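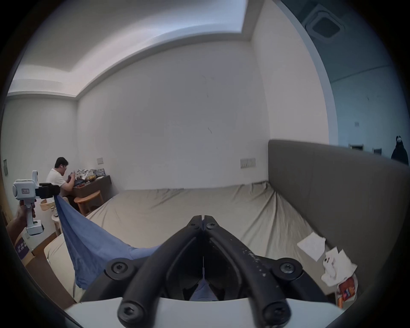

Speaker notes, Mokness home evening, 25/03/2019
Talk title: Folding the big blue thing (and making the bed after)

Hi everybody, come on in, there are seats down front and I promise I don't pick on people. Wait for the coffee line to settle before starting.

OK so. Big cloths. I mean flat sheets, throws, bedspreads, anything wider than your arms. I have been folding these badly for most of my life, and then I spent a whole July helping to turn over rooms at the Kendow guesthouse and had to get good at it fast. We folded 227 sheets in one week. I kept the tally on the back of a laundry slip and I still have it!

Ask the room: who folds on the bed, who folds standing up? (Usually it's mostly bed people. Say hi to the standing people, they like to be noticed.)

I'm a bed person. The bed is the biggest table in the house, so use it. But clear it first. Look at the headboard end, where all the small stuff ends up — tissues, wrappers, scraps of paper. If you drop a big blue cloth over that lot you'll fold it right in and find it again next winter. I once folded a whole candy wrapper into a guest's throw. It went through the wash twice.

Next, corners. Hold one corner up high and let the rest hang, even if it looks like a mess. A rumpled cloth hanging from one corner is fine, it's a start. Then follow the hem along with your other hand until you hit the next corner. Don't grab at the middle! I did that for years, and all you get is a handful of middle.

DEMO: bring out the Stelmakh throw. It's 200 by 200 cm, so a true square, and that makes it nice to show but also sneaky — you can lose track of which way you've turned it. Fold in half, smooth from the fold out toward the edge, then in half again. Let somebody from the front row try. Go slow, people at the back can't see the hem.

Now the sheet underneath. A fitted sheet that has long wrinkles running out of one corner is telling you something about that corner. Lift the mattress there, pull the sheet well under, then do the corner across from it. I go corner to opposite corner every time. Smoothing the top with your hand feels like work and does very little, sorry.

If there's a tall padded headboard, slide your hand down between it and the mattress while you're there. Crumbs, hair ties, one time a spoon.

Somebody will ask about ironing. My answer: pillowcases yes, everything else no, and I'm happy to argue at the break.

Greltus have put a basket of practice cloths by the door, so grab one and find a partner. We've got 2 tables pushed together in place of a bed. Ten minutes, then swap partners. Put the cloths back in the basket folded, please, I will be looking.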